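**Funda trenzada** (también *malla trenzada* o *trenza de protección*) es la cubierta tubular formada por hilos entrecruzados que se coloca sobre un cable, o sobre un mazo de cables, para protegerlo de la abrasión y mantener agrupados sus conductores. No debe confundirse con la *malla de blindaje*, de hilo metálico, que va normalmente bajo la cubierta exterior y cuya función es eléctrica.

## Terminología

En los catálogos en español conviven varios nombres. *Funda* suele designar el producto suelto, que se vende por metros y monta el usuario. *Trenza* se aplica con más frecuencia a la capa aplicada en fábrica, solidaria con el cable. *Macarrón trenzado* es de uso corriente en talleres, aunque en sentido estricto el macarrón es un tubo aislante liso o barnizado. El término inglés *sleeving* aparece sin traducir en buena parte de la documentación comercial.

## Estructura

La trenza se compone de dos grupos de hilos que describen hélices de sentido contrario y se cruzan alternadamente. Cada grupo procede de un juego de husos, y cada huso puede llevar un solo filamento o varios en paralelo. Los parámetros que la definen son:

- **Ángulo de trenzado:** el que forma el hilo con el eje longitudinal. A mayor ángulo, más corta y más ancha queda la funda.
- **Cobertura:** proporción de la superficie ocupada por el hilo, expresada en tanto por ciento. Una cobertura del 85 % deja ver la cubierta inferior entre los cruces.
- **Diámetro nominal e intervalo de expansión:** en las fundas expandibles se indican el diámetro en reposo y los valores mínimo y máximo admitidos.
- **Título o diámetro del filamento:** determina la rigidez y el tacto.

La longitud y el diámetro son magnitudes acopladas. Al comprimir axialmente la funda, el ángulo aumenta y el tubo se abre; al tirar de sus extremos, se cierra sobre el contenido. El montaje de las fundas expandibles se basa en este comportamiento, que obliga también a cortar una longitud mayor que la del tramo cubierto.

## Materiales

El material más extendido es el poliéster (PET) en monofilamento, que resiste bien la abrasión y recupera la forma tras el montaje. La poliamida se emplea donde el roce es continuo, si bien absorbe más humedad. El multifilamento, de poliéster o de poliamida, da un acabado textil, más flexible y menos ruidoso al rozar con superficies duras.

Para temperaturas elevadas se usa fibra de vidrio, a menudo impregnada con silicona o barniz para evitar el deshilachado. Las fibras de aramida se reservan para casos con riesgo de corte. El algodón, habitual en cordones de lámparas y planchas antiguas, se conserva sobre todo en restauración y en iluminación decorativa.

El negro es el color más corriente en instalaciones técnicas. El pigmento empleado en esa versión, por lo general negro de humo, mejora además la resistencia a la radiación ultravioleta. 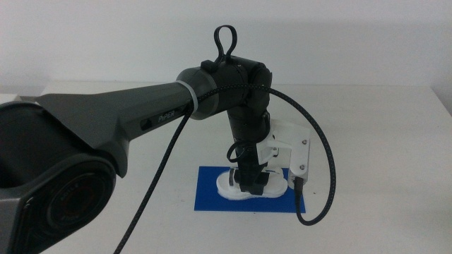 *Cable trenzado negro, en caída diagonal desde la zona del codo de un brazo PiPER.*

## Instalación

La funda expandible se monta antes que el conector siempre que este supere el diámetro máximo del tubo. El procedimiento usual es el siguiente:

1. Se corta la funda con cuchilla caliente. Las tijeras abren el extremo y sueltan los filamentos.
2. Se introduce el cable comprimiendo la funda por tramos cortos.
3. Se fija un extremo con tubo termorretráctil.
4. Se estira la funda desde el extremo fijado hasta que ciñe el cable.
5. Se recorta el sobrante y se fija el segundo extremo.

En las fundas abiertas longitudinalmente, con los bordes solapados, no hace falta desmontar el conector. Ofrecen menor protección en la línea de solape, que se orienta hacia el lado interior de las curvas.

### Tramos colgantes

Un cable que cuelga libremente entre dos puntos trabaja sometido a su propio peso, y la funda lo incrementa. El esfuerzo se concentra en los puntos de sujeción. Por este motivo se recomienda que la abrazadera apriete sobre la cubierta del cable y sobre la funda a la vez; cuando sujeta solo la segunda, el cable puede deslizarse por dentro y cargar sobre los terminales. La holgura debe permitir el recorrido completo de las piezas unidas sin llegar a formar bucles cerrados.

### Radio de curvatura

La trenza apenas modifica el radio mínimo de curvatura del cable, salvo en las ejecuciones de monofilamento grueso. En la zona exterior de una curva cerrada los cruces se separan y la cobertura local disminuye. Si el tramo se flexiona de forma repetida, ese punto suele ser el primero en desgastarse.

## Deterioro y mantenimiento

Los defectos más comunes son el deshilachado de los extremos, la rotura de filamentos por roce contra cantos vivos y la acumulación de polvo en los cruces. La limpieza se hace con paño seco o ligeramente humedecido. Los disolventes pueden endurecer el termorretráctil o despegar su adhesivo.

Un filamento roto aislado no exige sustituir la funda. Sí conviene hacerlo cuando la cubierta inferior presenta marcas, ya que la trenza puede ocultar cortes de cierta profundidad. Esta dificultad para la inspección visual es el inconveniente que se cita con más frecuencia frente a los cables de cubierta lisa.

## Ensayos

La resistencia a la abrasión se determina haciendo pasar un elemento abrasivo por la muestra, con carga constante, hasta la perforación. Los resultados dependen mucho de la tensión de montaje. Cremilda Mendonça comparó 7 fundas de poliéster de la casa Resel sobre un mismo cable y obtuvo entre la peor y la mejor una relación de 1 a 3; la muestra más duradera soportó aproximadamente 398 ciclos. Elsie Costigan objetó que las muestras se habían montado sin tensar, condición poco representativa del uso real.

## Véase también

- Tubo termorretráctil
- Espiral recogecables
- Cadena portacables
- Prensaestopas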